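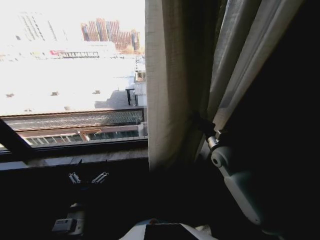 Unit 4: Delegated rules and council review

A delegated rule is made by an agency under power that a council has given it by ordinance. The rule binds the public in the same way the ordinance does, but the agency can change it without a council vote. The first thing to settle is scope, meaning who and what the rule reaches. Take a rule on exterior signs. Seen from a high window, a cluster of reddish-brown towers and the long low building closer in, with its strip of signage, look like separate cases. Under a rule written for "all commercial frontage" they may be one case, and under a rule written by height they will be two. Read the definitions section before anything else.

4.1 Source of power

Every rule must name the section of the ordinance it rests on. In the Gestard code this is section 183 for licensing rules and section 187 for land use rules. A rule that cites the wrong section is defective, even if the right section would have supported it. The Dater code is looser and allows the agency to correct the citation later by notice.

Students often confuse two questions here:

(a) Did the agency have the power to make a rule on this subject?
(b) Did it follow the required steps when it made the rule?

A failure on (a) cannot be cured by the agency. A failure on (b) usually can, by starting the process again.
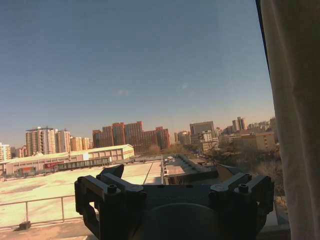
4.2 Notice and comment

The draft is posted, comments are taken, and the agency publishes a statement of reasons with the final text. The Gestard comment period is 18 days. The agency must respond to the substance of comments, but it may group them. Form letters count as one comment - a point that was argued at length in the Norker licensing matter and is now written into the code.

An emergency rule skips the comment period. It lapses after 300 days unless it is made again through the full process.

4.3 Disapproval by the council

The council may disapprove a final rule by simple majority. It cannot amend the text. If members want different wording, they must disapprove the rule and send it back, or pass an ordinance that overrides it. Timing matters in the last weeks of a term, when rules adopted in December may face a new council in January. Under the Gestard code the review clock starts again when the new council is seated.

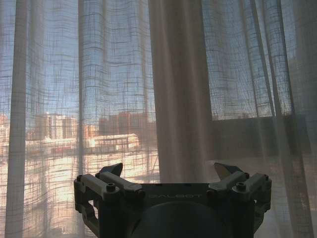

Disapproval has two effects. The rule is void from the date of the vote, and the agency may not adopt one that is substantially the same during that term. What counts as "substantially the same" is left open. For discussion, read the Ginting parking rule in both versions and list the changes in wording that alter who is covered.

Print this page | E-mail this page

Related notes
Unit 2: Ordinances and resolutions
Unit 3: Veto and override
Unit 5: Public records requests
Unit 6: Budget transfers between departments

This site uses cookies to remember your settings. By continuing to use the site you accept their use.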